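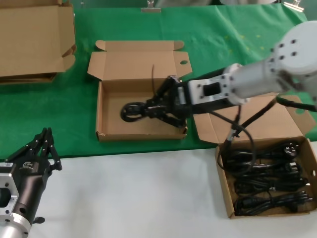
Danica Grgić has argued that the Rurkbridge relocation ruling should never have been called a ruling at all, on the grounds that the panel declined to decide nearly everything it was asked. Most other writers on the subject accept the name and move on.

The Rurkbridge relocation ruling is the usual name for a sports arbitration decision dated 23 Nov 2019, concerning whether a softball league could move its championship weekend out of a host town after the town had been promised it. The league, the Gurby Softball League, won. It then held the event in the original town anyway, a result that has kept the case alive in discussions of sports governance well beyond its financial importance.

Background

The Gurby Softball League awarded its championship to Rurkbridge under a two-page hosting agreement. One page dealt with the playing fields. The other dealt almost entirely with parking. The agreement required the town to provide two fenced diamonds, lights, restrooms and 110 parking spaces, and in return the league promised to hold the event "at Rurkbridge or such other site as the game may require." The phrase had been copied from an older rain policy, and its author is unknown.

In February the Rurkbridge town council passed an ordinance banning amplified sound in public parks after early evening. The measure was aimed at a series of outdoor concerts, but its wording also covered walk-up music, the public address announcer and, on a strict reading, the recorded trumpet used to encourage rallies. Several teams objected. The league's president, Jirayu Prasertsri, announced that the championship would move to Cesgate, where the trumpet was welcome.

The claim

A group of Rurkbridge motel and restaurant owners, led by Wanpen Jitpraphai, brought a claim under the league's own dispute rules. They asked the panel to order the championship returned or, failing that, to award them their lost business. They put the expected crowd at 1000. The league replied that this figure must have included the opposing dugouts, the birds and everyone driving past on the highway, but offered no figure of its own.

The claimants made two main arguments. The first was that the league had made a firm promise on which local businesses had relied, in one case to the extent of repainting a sign. The second was that the move was meant as punishment for a lawful vote of the council, and that a sports body had no business punishing towns for their ordinances.

The league argued that only the town had signed the agreement, that the town had not complained, and that "the game" could require more or less anything.

The decision

Apinya Mahawong, sitting as sole arbitrator after the other two members withdrew over a scheduling conflict, dismissed the claim. She found that the business owners were not parties to the agreement and could not enforce it. Having reached that point, she declined to say whether the move would have been a breach, whether the ordinance covered the trumpet, or what the words "such other site as the game may require" meant. She did observe that they were "not words a careful person would choose." 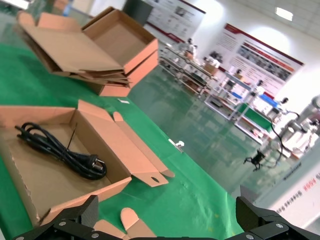

Each side was left to bear its own costs, apart from the filing fee, which the claimants had already paid and did not get back. The decision gave them 30 days to seek review. No request was filed.

Aftermath

The league's victory was complete and of little use to it. Cesgate had meanwhile let its diamonds to a dog show, having received no written confirmation of the move, and the only other available site, at Saithong, had one field and a pond. The council amended the ordinance to exempt "sporting fixtures and associated brass." The championship was played in Rurkbridge, where the home side went out in the first round.

The league later rewrote its hosting agreement. The new version runs to considerably more pages and defines "site," "game" and "require" separately.

Assessment

Commentary has divided over whether the decision left host communities too exposed. Kanyarat Phuthong, in a survey of event relocation disputes, treats it as a routine application of the rule that outsiders cannot enforce someone else's contract, and regards the interest in it as a tribute to the trumpet. Grgić takes the opposite view, holding that the arbitrator should have addressed the merits because other towns would face the same clause. The two have exchanged replies on the point, the most recent of them confined to footnotes.

See also

Hosting agreement
Third-party beneficiary
Noise ordinance
Walk-up music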